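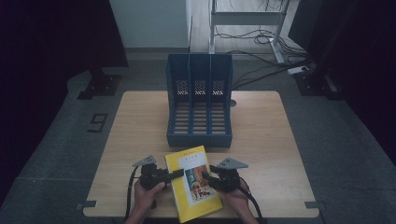

Zahira Liem wrote in to say her cookbooks and manuals lean, then slump, then the bottom corners curl, and what can she do short of buying a whole new shelf?

Plenty. So this month it's paper and books, all of it, fast. Had a pile of these saved up anyway.

LEANERS AND SLUMPERS

Thin books won't stand up by themselves. Stop asking them to. Anything skinnier than your thumb goes in an upright file, the sort offices use for magazines. One per subject. Fill it snug but you should be able to pull one out with two fingers without the neighbors coming along.

If the file is too roomy, pad it. Folded cardboard at the back, cereal box is fine. Trim it lower than the books and it won't show.

Bookends sliding? Stick a square of rubber shelf liner under the foot. Cut it a hair smaller than the metal. Works on painted shelves too, but check after a couple weeks that it isn't sticking to the paint. Some does.

Big heavy books lie flat. Two or three high, no more, or you'll never take out the bottom one. Mine is an atlas and I haven't opened it since we moved.

Shelf bowing in the middle: turn it over. Seriously. Take everything off, flip the board, put the heavy stuff back near the ends. Buys you a few years.

CURLED COVERS

Paperback cover that won't lie down. Close the book, bend the cover gently the other way and hold for a slow count of ten, then put it under something heavy overnight. Sheet of plain paper on each side first. If it's still curling, do it again. Don't iron it. I know somebody's grandmother irons them. The shiny coating on a modern cover can melt and then you've got it on your iron as well.

Bumped corners on hardbacks: a little white glue worked in with a toothpick, pinch, wax paper both sides, clothespin. Leave till morning.

DAMP AND SMELLS

Musty book. Big lidded tub, book standing up inside with pages fanned, open bowl of baking soda next to it (not on it!!). Lid on. Leave it 5 days, sniff, go again if needed. Plain clay cat litter does the same job. Not the scented kind, unless you want a cookbook that smells like a lavender cat box.

Wet pages, a spill: blot, don't rub. Paper towel between every few pages, change them when they're damp, fan on low across the room. Get to it quick. If it's soaked right through and you can't deal with it today, zip bag, freezer. It'll wait. Then dry it when you've got the time.

Actual mold, fuzzy or green or black: outside, mask on, and think hard about whether you need that book. Mostly I don't. Keep it well away from the others in the meantime.

Leave a gap behind your books on an outside wall. Width of a finger is enough. August was awful here and the one shelf I'd shoved tight against the wall was the one that smelled.

STICKERS AND GUNK

Price stickers. Hair dryer, low, fifteen seconds or so, then lift from a corner with an old gift card. Slow. If you hear the paper tearing, more heat. Leftover goo on a glossy cover comes off with a tiny dab of vegetable oil on a cotton ball, then a wipe with a barely damp cloth and one drop of dish soap, then dry. Glossy covers ONLY. Oil on a matte cover or bare paper leaves a spot you will look at for the rest of your life.

I've had good luck with Odimitz for the really old yellowed stickers. It stinks, open a window. Test on the back cover.

Crayon on a glossy cover: same oil trick. Crayon on a page: that's a crayon page now.

Grease on a cookbook page. Cornstarch, heap it on, leave overnight, brush off with a dry paintbrush. Gets the fresh stuff. Old butter spots stay. My pancake page is practically see-through and I can find it in the dark, so.

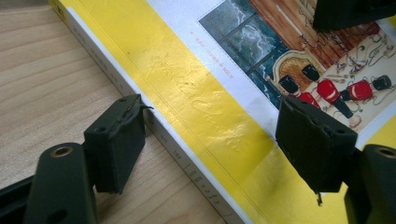

Pencil marks come off better with a soft white eraser than the pink one on the pencil. Rub in one direction only, toward the edge of the page, and hold the page flat with your other hand right next to where you're rubbing. Brush the crumbs out before you shut the book or they get squashed into the gutter and stay there.

Ink, leave it. Everything I've tried on ink made it worse.

LOOSE PAGES AND TIRED SPINES

No clear tape. Please. It goes brown, it gets gummy, then it falls off and takes the print with it. Loose page goes back with a very thin line of white glue along the inside edge, applied with a toothpick, tap the page into place, wax paper either side, close, weight on top. One page. If a whole section is out, take it to someone who does that for a living or put a rubber band around it and accept things. (Cotton string is better than a rubber band, which dries up and sticks. I use a shoelace.)

New thick book, the stiff sort that cracks when you open it: stand it on its spine, let the covers down flat, then a few pages down from the front, a few from the back, front, back, till you meet in the middle. Run a finger along the fold each time. Takes a couple minutes and it'll lie open on the counter a lot better afterwards.

Pulling a book off a tight shelf. Don't hook a finger over the top of the spine. Push the ones on either side back an inch and take hold of the middle. I did say this last year and I got letters, so, again: the middle.

MANUALS

Everybody's got the drawer. Empty it on the floor. Anything for a machine you no longer own, out. Anything in a language you don't read, out. Ours went from a stuffed drawer to half a file.

Staple the receipt inside the back cover. Write the model number on the front, big, marker. When the dishwasher is leaking you do not want to be on your stomach with a flashlight.

Skirka hanging pockets are OK for these if you've got a closet door free. The bottom row sags. Put the skinny stuff in the bottom row.

RECIPES ON SCRAPS

The clippings, the envelope backs, the one on a paint stirrer. Counted mine once when I was supposed to be making dinner. 154. Cooked maybe a dozen ever.

What finally worked: three-ring binder, plastic sleeves, and a rule that nothing goes in a sleeve until I've made it once and would make it again. Untried ones live in an envelope at the front. When the envelope won't close, sit down with a cup of tea and be mean.

Sleeves: Jugah does a box of 200 that aren't too flimsy and they wipe clean. That's a lot of sleeves, go halves with a neighbour.

Copy out anything on shiny register paper today. It fades to nothing. I lost a good pickle brine that way and have been guessing at it ever since, more dill, less dill.

Handwritten ones from family, photograph them, both sides, daylight, no flash. Cook from the photo or a printout. The card stays in the box.

DUSTING

Top edges collect it all. Clean dry paintbrush, the wide soft kind, hold the book shut tight and brush away from the spine. If you use the vacuum, stretch a bit of old pantyhose over the nozzle. Dry only, no sprays, no furniture polish anywhere near the pages.

Wipe the shelf and then let it dry. All the way. Go do something else. Putting books back on a damp shelf is how you get wavy bottoms on the lot.

Silverfish: they like dark and damp and the glue. Dry the place out, sticky traps in the corners, and don't keep books in cardboard boxes on a basement floor. Plastic tub, up on 2 bricks. Toss a packet or two of that silica stuff from shoe boxes in there.

KIDS' BOOKS

Face out, low down. A rain gutter screwed to the wall does it cheap, or a dish rack. I mean it about the dish rack, board books go in the plate slots and the crayons go in the silverware cup.

Board books wipe clean with a cloth wrung out nearly dry. Stand them open like a tent afterward.

Library books get their own spot, by the door, away from yours. We lost almost 5 months to a missing one that was shelved perfectly neatly with our own. Put a basket there or a hook with a tote bag, doesn't matter, as long as theirs never mix with ours.

LABELS

Masking tape and a marker, still the best. Peels off, cheap, you can read it. I was sent a Dorkico label maker and it's nice but the tape refills cost more than the shelf did. Put the label low on the file, not up top where your hand goes, otherwise it'll be rubbed off by Christmas.

Zahira, start with the cardboard and the rubber liner, do the corners with glue tonight, and write back and tell me how they come out. Next month is drains. Send me your drains.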